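Workshop notebook, wire sorting
Jan 22, 2022
Written by me, read by Consuelo Robles in the afternoon and corrected in two places

Today I continued with the loose wire from the old cabinets. The wire from the Plevport delivery is still not touched, and I will not open it before the old wire is finished. Consuelo wants one system for the whole shop, so that a person who needs a short piece of black does not cut a new one from the spool. I agree with her, but the system must be simple or we will stop using it after one week.

First I tried to sort by length. This was a mistake and I lost most of the morning with it. The pieces are bent, and to measure a bent piece I must pull it straight, and then it springs back and catches the next one. Fiorella Orlandini told me last month that at Girkport they sort only by color and look for the length later, when they need it. I did not believe her then. After one morning with the ruler I believe her.

So from noon the rule is: color first. Anything shorter than 100 mm goes to scrap, and I do not make an exception for nice pieces. Pieces with damaged insulation go to scrap also, even long ones. If the color is doubtful (there is a brown in the old cabinets which under our lamp looks like red), I take it to the window before I decide.
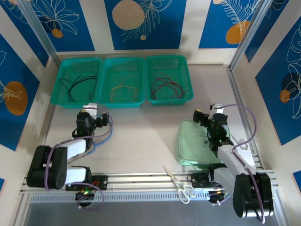
The choice of the baskets took more time than it should. We had before the deep gray boxes from Plasier, and they are strong, but the walls are closed and I had to lift every box to see what was at the bottom. With mesh I can see the color from the side. I now keep the three teal ones in a row at the back of the table: black at the left, orange-yellow in the middle, dark red at the right. The dark red behaves best of all, it stays in its coils, only one end hangs over the front rim and I should tuck it in before somebody pulls it. Black is the problem. It makes a tangle almost by itself, and each time I take one wire the others want to come too. For the orange-yellow we have a single wire, so a full basket for it is maybe too generous, but I want to keep the place free until the Plevport box is open.

Question for Consuelo: do we coil the black before it goes in, or only when we take it out? I prefer before. It costs time one time only. She wrote next to this line "before, but loose coils, do not fold", and I accept the correction. A tight fold leaves a mark in the insulation and we had trouble with this already in the lamp for the Ayala job.

Her second correction is about ties. I had written to close each coil with a plastic tie, and she crossed it out. To open a plastic tie you need a cutter, and with the cutter it is easy to touch the wire. We will use the soft tape which can be opened by hand. There are 5 rolls in the drawer under the window, the narrow kind. The wide kind is too stiff for thin wire.

Labels. I wrote the first ones on paper tape and they already come off from the mesh, there is not enough surface to hold. Next try is a small card with a hole, tied to the front rim. On the card only the color and the shelf number, nothing else. The order number for more cards is 1747, I write it here so that I do not search for it again.

Not done today:
Coiling the black.
White and blue wire from the second cabinet, still in the paper bag.
Cards for the baskets.
Ask Fiorella if she has baskets of the same size left, we will need more in February.

Scrap is in the metal can near the door. Please do not put tape in it, the copper goes to recycling and they send it back if it is mixed.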